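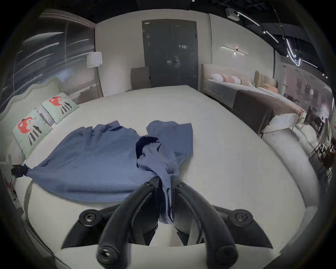 ## Segmenting garment demonstrations: notes on the Prarnach pipeline

The purpose of this post is to record how the software side of our garment work is organized at present. I maintain the perception and tooling code at Després, and over the past several months most of my time has gone into one component, Prarnach, which takes a recorded demonstration and divides it into parts that a policy can be trained on. Colleagues at other sites have asked for a written account, and the internal documentation is not yet in a condition to be shared.

### What goes in

Each demonstration arrives as a wide-angle video stream from the gripper, a stream of finger widths, and inertial readings. The two clocks do not agree. Prarnach resamples everything to 20 frames per second and estimates a single offset per recording by matching the closing of the fingers in the video against the drop in the width signal. Colleen Campbell wrote the original version of this step, and her method has survived two rewrites with few changes.

The circular border of the lens is masked before any features are computed. An earlier release cropped to a square inside the circle, which was simpler but discarded the part of the view where loose sleeves and hems often lie. The mask is now stored with the calibration file and applied at load time.

### Finding the grasp

The central task is to decide when the fingers hold cloth. With rigid objects the width signal is nearly sufficient: the fingers stop at the width of the object. Fabric gives no such help. A single layer pinched between the tips produces a reading that is very close to that of fingers closed on nothing, and a bunched fold produces one that varies with how tightly the cloth has been gathered.

Prarnach therefore combines the width with a small image classifier that looks only at the region just beyond the fingertips. It was trained on 800 hand-labeled crops and returns one of three states: open, closed on cloth, or closed and empty. A blue garment on a plain white mattress is a favorable case, because the contrast at the fold is strong and the twisted cloth between the fingers is easy to separate from the bedding. White on white remains poor. Our error rate there is high enough that I still review those recordings by hand.

Patterned surroundings were also a concern. Printed pillows, reflections in glass and bright ceiling fixtures all draw the attention of a model that is given the full view, and the first classifier learned to recognize rooms more readily than grasps. Restricting the crop resolved most of this. I would recommend the same measure to any group that records in furnished interiors such as showrooms - it costs very little and the improvement was immediate.

### Labels and planning

Once grasp intervals are known, each demonstration is cut into segments: approach, pinch, lift or drag, and release. The planner, which we call Plallholm, does not use the segment names. It reads the start and end poses of each segment together with an estimate of the garment outline, and it proposes the next pinch point from those.

The outline estimate is the weakest part of the system. When a garment lies as a broad wrinkled sheet with one flap raised, the outline seen from the gripper is a poor guide to the shape of the shirt beneath. Océane Beaulieu has proposed that we stop predicting a closed outline and predict only the edges that are visible, with a confidence value for each. Her prototype raised the share of accepted pinch proposals to almost 70 percent on our held-out recordings. I expect to merge it in October, once the file format has been settled.

Cloth under tension needs separate treatment. If part of a garment is clipped in place, the fabric between the clip and the fingers pulls straight, and a planner that assumes free cloth will propose motions that cannot succeed. We have added an optional anchor field to the annotation format. It holds an image position and a flag, and Plallholm treats any marked point as fixed for the length of the segment. Automatic detection of anchors has not been attempted.

### Tooling

The review tool was rewritten this year as a local web page. It displays the video, the width curve and the proposed segment boundaries on one timeline, and a reviewer may move a boundary with the arrow keys. Holding shift moves it by 5 frames. Corrections are written to a separate file and never overwrite the output of the pipeline, so that the two can be compared after every release.

Export to the Rirport training format is handled by a single script. Two known faults remain open:

- Segments shorter than the resampling window are dropped without a warning.
- The anchor field is written correctly but is ignored by the older Rirport loader. Sites that have not updated the loader should leave anchored segments out of their training sets for the time being.

A fix for the first is under review. The second requires a change on the loader side, and I have sent the patch to Colleen for comment.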